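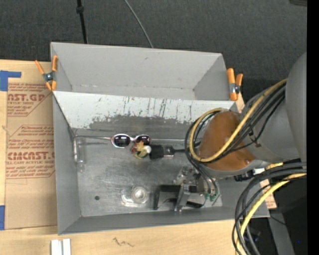
**3. Gathering the grasps**

I'll admit up front that this was the part of the project I was looking forward to least, and it ended up being my favourite. The plan Fulgencio Cervantes and I drew up in August was simple enough: put odd things in a bin, let the arm have a go at picking them up, write down what happened, and repeat until we had enough to train on. We use two bins, one behind the other, clamped together at the corners with ordinary spring clamps (the orange-handled kind you'd find in any hardware store). The arm takes from one bin and drops into the other. Once a bin is empty it goes back the other way, so a run can carry on for hours without one of us standing there feeding it.

**3.1 Choosing the objects**

We started with boxes and tins, and Vilum, our grasp scorer, got good at those so quickly that we stopped learning anything from them! So we went hunting in desk drawers. Sunglasses are wonderful for this, with thin arms that stick out at silly angles and lenses that confuse the depth reading. Paintbrushes are nearly as good, as the handle is narrow and the weight sits up at the ferrule. Small toys in several colours went in too, along with anything see-through we could get our hands on. Clear items are the real troublemakers: the depth map mostly reports the floor of the bin behind them, and our bins are metal and scuffed, so you get cloudy reflections on top of that.

We thought hard about painting the bins a flat grey again and decided against it. The worn patches stay in the training set, scratches and all, and I'd rather the model met them early.

**3.2 What counts as an example**

Each attempt is stored as the view before the grasp, the chosen pose, the finger opening, and a yes or no from the scale under the receiving bin. We collected 2000 attempts this way. Of those, 411 were thrown out, mostly for scale readings that hadn't settled before the next move began (my fault, I'd set the wait too short). The rest were shuffled and split by object, so nothing in the test portion had been handled in training.

Figure 1 shows the bins partway through collection, with a mixed set on the floor of the front one. We never arranged items by hand. They went in from a bucket, and if they landed in a tangle, well, that was the layout the arm had to deal with. Labelling of the clear items is covered in Section 3.3.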